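From: Bastien Lefèvre
To: prudotlow-refurb list
Subject: Re: [refurb] Stuck at the cooler, do I pull the CPU too?

Ghazal Rostami wrote:

> Hi all, I took home one of the Dells from the August pile. The cooler is off
> and I have wiped the old paste away with a coffee filter, as the wiki says.
> Two questions. Do I need to take the processor out as well, or can it stay
> where it is? And Jamshid says the board should come out of the case before I
> do anything else, but Jamshid also says that about the toaster.
>
> Also there is a card in one of the slots and I don't know if it's worth
> keeping. Sorry if this has been covered.
>
> Ghazal

Ghazal,

It has been covered, in a thread that ran to 25 messages and ended in a fight over isopropyl. You did well to skip it.

Leave the processor where it is. If the top is clean and the lever is down, you have nothing to gain in that socket and a great many tiny contacts to lose. I have bent pins on 2 boards in my life, both times while "just having a look," and Vira still brings up the second one when she wants me to carry something heavy.

As for the board, I side with Jamshid, toaster notwithstanding. Cleaning around the memory slots with the thing still bolted into its case is like washing dishes through a mail slot. Take it out, lay it on something that isn't carpet, and you can get a brush in from any side you like.

I have a Dell on the bench too, at the same stage as yours by the sound of it. Metal should look like this before any new paste goes near it:

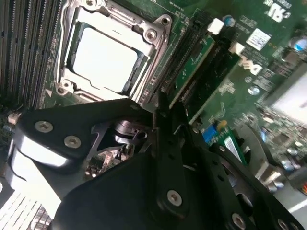

## Order of work, for what it's worth

1. **Memory out first.** Open the latches, lift the sticks straight up, and put them in a bag with the machine's number on it. Mine goes up to 493 and yes, I have mixed them up.
2. **Then the card.** Check for a latch at the end of the slot before you pull. The white ones on mine are easy enough to spot, and I have still managed to forget them. If it doesn't move, stop pulling and look again.
3. **Dust.** Soft brush, short strokes, slots included. Sepehr uses a makeup brush and claims it is the finest tool he owns -- having seen his screwdrivers, I believe him.
4. **Screws around the socket.** Leave those alone. They hold the metal frame down, and they are on no one's list of things to clean.
5. **Paste.** A blob like a small pea, in the middle. People will write in to say grain of rice. Let them.

On the card: keep it for now. Copy down whatever is printed on it and post that here. If it's a network card, Meléndez will want it for the classroom machines. If it's anything else it goes in the Bokanex crate with the more than 230 other things we were going to sort before summer.

And copy the small print off the label on the board while the light is good. Once it's back in the case you will be doing it upside down with a flashlight in your teeth, reading an 8 as a B. The Skarkus sheet has a column for it, which so far only Sepehr fills in.

I'll be at the bench from 2 if you want to bring yours by. Bring Jamshid. Leave the toaster.

Bastien

--
prudotlow-refurb: please trim your quotes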